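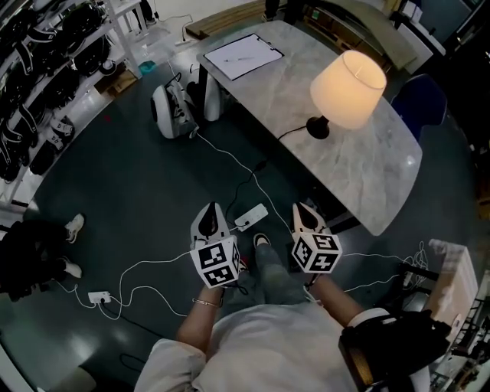
About the Ullitura workshop

Ullitura is a shared workshop for people who build machines that move. Members rent shelf space and bench time by the month and bring their own projects. We started out sharing a set of tools and a rent bill, and the arrangement has changed very little.

We should say early on that we are not believers. A fair number of people write to us expecting to hear that a robot will be folding their shirts by next spring. We doubt it. We have watched plenty of clever machines fail to pick up a sock, including several of our own, and we would sooner talk about the sock.

What we work on

The main project in the room is Jiten, a home robot build on a wheeled base that has been taken apart more often than any of us would like. The plan is modest. It should go to a table, pick up one thing and put it down somewhere else without knocking over the lamp. A good deal of the work is done by hand with hand-held grippers, well before any motor gets involved. It is slow, and your wrists will know about it by evening.

Sầm is the older project and is resting. It had 9 motors and an opinion about each of them. Parts are free to members who ask.

Hidotton is our name for the shared notebook of faults. It holds 1221 entries at the last count, going back to the first August we had the keys. Most are cables. If you want to know how robots get built, read that before you read anything with a glossy cover.

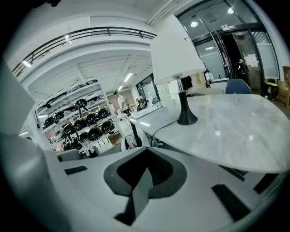 The main room from one of the hand-held grippers, with the marble-look table and the helmet shelves to the left.

Who runs it

Hiếu Lâm holds the lease and does the inductions. He came to this from repairing lifts and remains suspicious of any machine that can't be stopped with one button. The rest of us take turns with the bins, the bookings and the post.

What we won't promise

We don't teach courses, and three evenings here will not make you an engineer. We don't publish success rates for Jiten either. We have seen how such numbers get made: you choose an easy object, you choose a good day, and you stop counting at the right moment. Visitors can watch it try and keep their own tally.

We also turn down work from firms that want a robot in the background of an advert. Two have asked. Both wanted it to wave.

Joining

Come and see the place first. New members do an induction, then a trial month, and can leave at the end of it without giving a reason. Bring closed shoes and mind the floor, there are leads across it. Label your chargers. Anything left on the big table overnight may be used as a test object.

Page last changed 18 Sep 2021. The prices on the noticeboard are newer than any you may find online.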